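Publications > Household Practice Papers > Wiping and Spraying at the Table
Contents Methods Results References Print

3. Materials and procedure

3.1 The table and the cloth

All sessions used the same round table, laid with a plain green tablecloth that reached past the edge on every side. We kept the cloth on because most of the households in our earlier survey (Ormsby and Swai) eat and clean at a covered table, and wiping over fabric is a different job from wiping over a bare top. The hand has to press less, or the cloth travels with the towel. Participants sat for the whole task. Standing was tried in February and dropped when the shorter participants began leaning on the table between strokes.

3.2 The spray bottle

The cleaner was Mabula table spray, diluted with tap water and poured into a see-through trigger bottle so that the level could be read from the side. The bottle was never filled to the top. A full one is heavy for a seated person to lift at arm's length, and in the pilot several people used both hands for it. Before each session Massawe set the nozzle to the same position and primed the trigger over a sink. 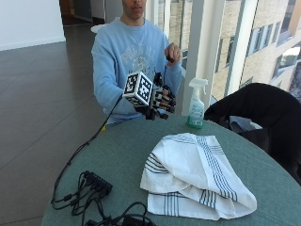

How much cleaner does a seated person need for one round table?
Two pulls of the trigger were enough for the area within reach. A third pull left damp patches in the cloth that were still there at the next session.

Participants were told to start with the bottle wherever it stood and to put it back down before wiping. No spot was marked for it. Left to themselves, most people returned it a little closer to the body than they had found it, and over a long session it crept toward the near edge. Mosoti moved it back between trials.

3.3 The towel

We used cotton kitchen towels from Wedard, washed 60 times before the study so that they had lost their finish. New towels push liquid along the surface for the first few washes and would have made the early trials look worse than the later ones. Each towel was folded before it was handed over, but we did not ask for it to be kept that way. Nyanda coded the state of the towel at the end of every trial as flat, folded or bunched. Bunched was by far the most common code. Participants who refolded the towel between strokes took longer and covered more of the table. 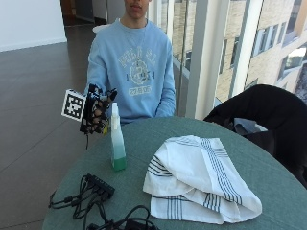 Figure 2. Spray bottle and striped towel on the covered table.

3.4 Coding

The full set holds 1,000 trials. Each was split into reach, spray, set down, pick up towel, wipe and release. Wiping was counted from first contact between towel and tablecloth until the hand lifted clear. Short lifts in the middle of a stroke were left in. Trials where the bottle tipped over were kept and given their own code, as they are part of ordinary table cleaning. Ormsby and Nyanda coded the first batch together and the rest separately, and disagreements over where a wipe ended were settled by Swai.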